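Nawal Zaki compara pinzas: «La de dos dedos me ha ganado casi todas las discusiones»

Nawal Zaki llega a la entrevista con una pinza en cada bolsillo de la chaqueta y pide un café solo. Lleva desde marzo probando efectores para Stuseck, una empresa pequeña de automatización doméstica que aspira a que un brazo sepa recoger una cocina sin que haya que pedir disculpas a la vajilla.

Sobre su banco han pasado tres candidatas: la Drarkeck, de dos dedos paralelos; la Rungrueang, de tres dedos con yemas de silicona; y una ventosa que en el taller llaman «la optimista». El protocolo es el mismo para todas: 300 intentos por pinza, repartidos entre platos, vasos y trapos. Los trapos son los que le quitan el sueño.

«Un vaso tiene la decencia de seguir siendo un vaso cuando lo agarras», explica. «Un trapo cambia de opinión. Lo coges por una esquina y ya tienes otro trapo.»

La ventosa quedó descartada con los tejidos en 12 intentos. Zaki quería parar en el tercero, pero el protocolo lo había escrito ella y le pareció feo.

Para tener con qué comparar, el equipo estudia también cómo lo hace la gente: alguien limpia o seca en una mesa cualquiera, con la cámara a la altura de la cabeza, y después se mira qué hace cada mano. A Zaki esas imágenes le parecen una cura de humildad.

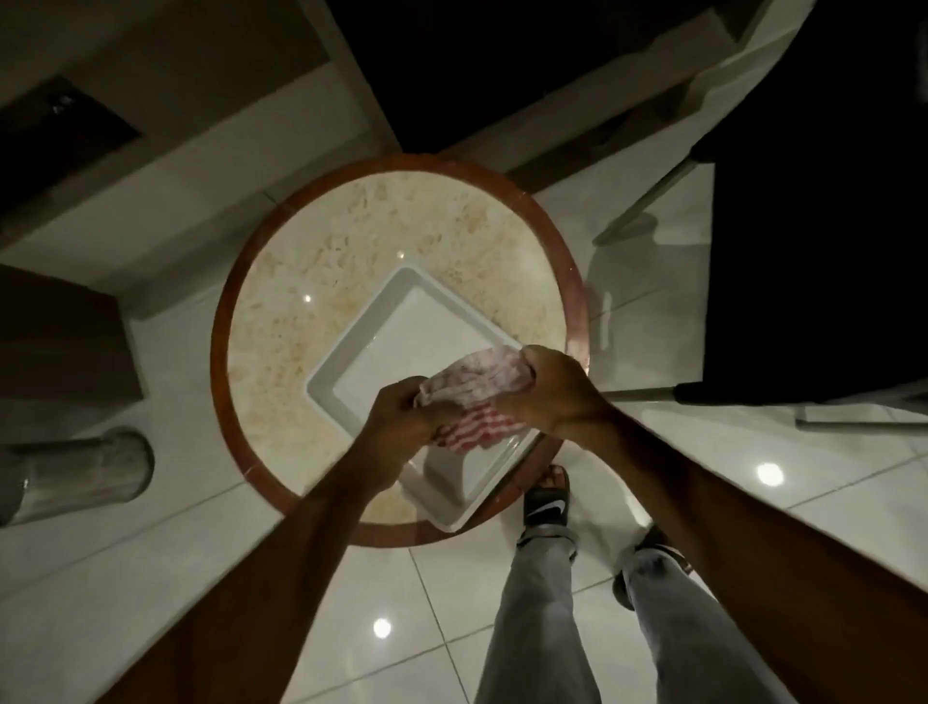 Dos manos, un paño de rayas y una bandeja cuadrada: el listón con el que se miden las pinzas.

«Fíjate en el paño, está hecho un gurruño entre las dos manos», dice. «Si yo le entrego eso a un planificador de agarre, me devuelve un error y con razón. Y encima la bandeja es blanca y la mesa brilla. A mis cámaras de profundidad los brillos les sientan fatal.»

De las dos finalistas, la Rungrueang es la que luce en las demostraciones. Sus yemas blandas se adaptan al tejido y apenas lo sueltan, pero cambiarlas lleva 15 minutos y un destornillador que siempre tiene otro. La Drarkeck falló 51 veces en su serie - «las tengo todas en vídeo, por si algún día me crezco» - y aun así es su favorita. Falla siempre igual, dice, y eso se puede corregir desde el controlador.

¿Y el controlador? Zaki suspira. Usan Grundudis, que regula bien la fuerza y cuyo manual describe con cariño como «una novela con el final arrancado». El mes que viene probarán dos brazos a la vez, con una Drarkeck en cada uno, sobre una bandeja parecida. De momento ha comprado más trapos.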